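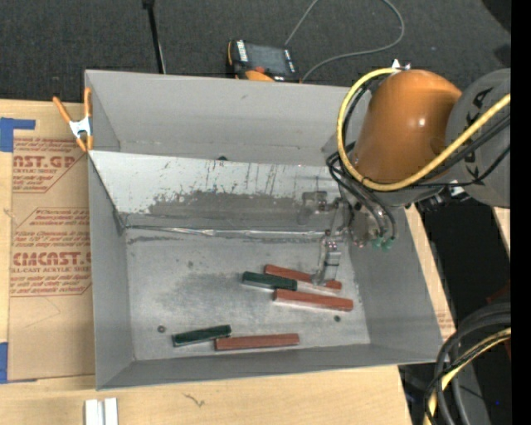

Bin cell, fixed camera view. Narrow-finger tool over the red and green bars.

Kastotum bin trials: README

Release date: 2022-01-24
Maintainer: Yu
Contact: through the issue tracker only
Status: usable, with the complaints listed under Known problems

What this is

A record of picks from a metal bin, made to compare two grippers on the same arm under the same controller settings. It holds 987 pick attempts on slim rectangular bars in red and dark green. The grippers are the Pivetti narrow-finger tool and the Vimero wide-pad tool.

The comparison began as an argument. The Vimero sheet says the wide pads handle flat parts in bins "without reorientation." We wanted to know what that meant when a bar is lying against a wall, or when three of them are side by side and the gap between them is thinner than the pad. The sheet doesn't say, and neither did the sales material we were sent afterward. So we ran it.

Read the numbers with suspicion, including ours. This is one arm, one bin, one kind of part and one set of lights. Anybody who cites it as proof that one gripper is better than the other has skipped the rest of this file.

Contents

attempts.csv: one row per attempt, 987 rows
images/: one still per attempt, taken by the fixed camera before the fingers close
force/: finger force logs, Pivetti tool only (see Known problems)
layouts/: bar positions as marked by hand before each attempt
config/: controller settings for both tools
CHANGES.txt

Columns in attempts.csv

attempt_id: integer, starts at 1, no gaps
tool: pivetti or vimero
layout_id: points to a file in layouts/
target_color: red or green
near_wall: yes or no, judged by a person from the still
result: held, dropped, missed, stopped
note: free text, mostly blank, sometimes rude

"Held" means the bar stayed in the fingers for 2 seconds above the rim of the bin. That threshold is arbitrary. We tried to find an agreed one and found as many as there were papers. If you want a stricter test, you'll have to run your own; the logs stop once the threshold is passed.

"Stopped" means the controller halted the arm. It does not mean the gripper failed. Please don't add it to the misses. An early internal summary did that and made the Vimero tool look worse than it was.

The cell

The bin is gray sheet metal with flared walls and sits on a light plywood table. A slanted metal panel runs across the inside in front of the back wall. Bars near the foot of that panel are the hard cases, and we put more of them there than a production bin would see. You may think this is unfair to wide pads. We think it is where the claim on the sheet ought to be tested.

The bin floor is brushed metal and reflects whatever is over it. Bar edges can wash out to a pale line, and a silvery strip beside a bar is easy to mistake for part of the bar. There is also a crinkled, shiny seam where the panel meets the floor. Two segmentation models we tried liked that seam very much and kept offering it as a target. Neither is included.

The camera is fixed and does not move between attempts. The arm covers part of the bin in many stills, and a bar can be half hidden by the finger that is reaching for it. We left those in. Filtering them out would give you a nicer set of pictures and a worse idea of what the camera gets to work with.

How the attempts were split

The main test used 500 attempts, alternating tools by block with matched layouts. Of the others, 278 were near-wall attempts added when the main test turned out to have too few of them. The remaining rows are repeats, requested by people who did not believe the first set. They changed no conclusions, though they did turn up a labeling mistake, now fixed.

Blocks are not randomized within a day. Swapping the tool means taking off the bracket and redoing the air lines, and we weren't going to do that between picks. If either tool drifts as a session goes on, our design won't separate that from layout difficulty.

What we'd say so far

In open floor positions we can't tell the tools apart. Near the walls, the narrow finger gets in more often and the wide pad gets stopped more often. Once a bar is held, the pad holds it more steadily. None of this should surprise anyone who has looked at the two tools side by side, and we are not convinced it justified the price of the second one.

"Without reorientation" seems to be true when the part is already oriented well. We leave it to the reader to decide what that is worth.

Known problems

1. No force logs for Vimero. The tool reports a number over its own interface, but we could not match it to a reference load and the vendor's explanation did not help. We dropped it instead of shipping a column that looks like data.

2. near_wall is a human call. Two passes by the same person disagree on a handful of rows. Both passes are in CHANGES.txt.

3. The September rows used an older controller build with a slower approach. They are marked in note. Leave them out of any timing work.

4. Glare differs between sessions. We did not measure it and have no way to correct for it now.

5. Bars were placed by hand. People who place bars all day get tidy without meaning to, so later layouts look neater than earlier ones.

Not suitable for

Cycle time claims. Training a detector meant for any other bin. Ranking vendors. Soft, heavy or round parts.

Reuse

Free to use for research with a link to this page. If you publish a single success rate taken from the whole table, say which rows you kept. If a vendor quotes the set, please open an issue and paste the quote, and we'll check it against the rows.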